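An afternoon at the Galtis open day

So I finally got myself to the Galtis open day in April, after two years of saying I would and then forgetting to book. It's a 40 minute bus ride from ours and I nearly missed the stop (my own fault, I was reading), but I got there in time for a cup of tea and a sticker with my name spelt wrong.

They let us in sixteen at a time, and our group was looked after by Lai-ching Chou, who was brilliant. She must have answered the same things all day and she still seemed pleased to be asked! I wanted to know how long it takes to teach a robot one new job, and she laughed and said it depends who's teaching it. The team had done up to 43 goes at a single task the week before, and then somebody moved the furniture and they had to start over.

What I liked most was how ordinary the room was. I'd pictured a factory, all yellow lines and cages, and what we got was carpet, drawers and a round white table with a plastic basket on it – very much like my sister's spare room, apart from the robot.
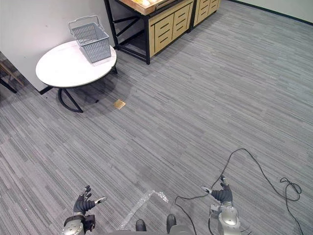 My other big question was about hands, and I could have stayed on that one all afternoon. Lai-ching says people always watch the face end of a robot first and the fingers second, and she'd like it the other way round. I'm a convert. I've been looking at my own hands ever since, doing up buttons and getting the lid off the marmalade, and wondering how on earth you'd explain any of it to a machine.

If you want to go, book early and take a jumper, it was chilly in the corridor. The tea is free but the biscuits went fast.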